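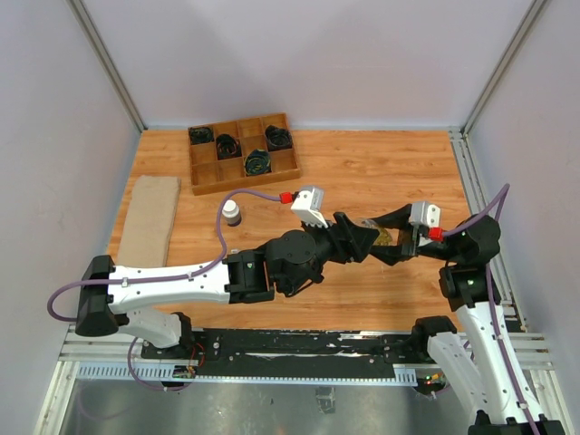
Onwood Common Grounds Restoration
Progress report to the Aguiar Fund
11/18/19

This report covers work on the grounds at Onwood from the start of August to now. It follows the headings in the grant agreement.

Irrigation

The old spray system on the east lawn has been shut off and capped. We put in 2387 feet of drip line along the lower slope and the two entry beds, all of it on the new controller. The upper slope is still on hand valves. The trench there hit a shelf of rock near the Tollurura Road gate and the crew had to reroute it along the fence. That added four working days. The backflow device passed its inspection on the second visit - the first inspector wanted the box raised three inches, and we raised it.

Planting

We have 362 shrubs in the ground out of the 1000 in the plan. Most are toyon, coffeeberry and deer grass on the lower slope. Ondora Nursery could not fill the order for one-gallon manzanita in the size we asked for, so those have moved to the second delivery. We turned down an offer of five-gallon stock as it would have taken us over the line item. Losses so far are low and are mostly in the strip next to the parking lot, where the soil is packed hard. We plan to rip that strip again before replanting it.

Weeds and mulch

The mustard and fennel on the upper slope were cut twice and the stumps dug out by hand. No spraying was done within the creek setback. Wood chips are down on the lower slope at a depth of four inches. The entry beds have a finer bark, as the chips kept washing onto the walk. 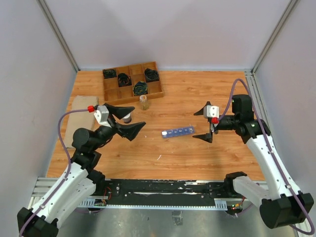
Wooden tray with four dark coiled items, on a wood-grain tabletop.

Paths

The decomposed granite path is graded and edged from the gate to the first bench pad. The remaining section waits on the irrigation trench. We do not want to cut through a finished path, so the granite for that part has not been ordered.

Budget

Spending is within the approved total. Irrigation is $2000 over its line because of the reroute and the raised box. Mulch came in under, and we ask to move the unspent amount across to cover the difference. The form is attached. Planting and path lines have no change.

Next period

Finish the upper slope trench and connect it to the controller. Take the second nursery delivery and plant it while the ground is soft. Rip and replant the parking lot strip. Order granite and finish the path to the second bench pad.

The main risk is heavy rain on the bare part of the upper slope. Straw wattles are on site and will go in along the contour this week. The second payment request will be sent separately, with the nursery invoices.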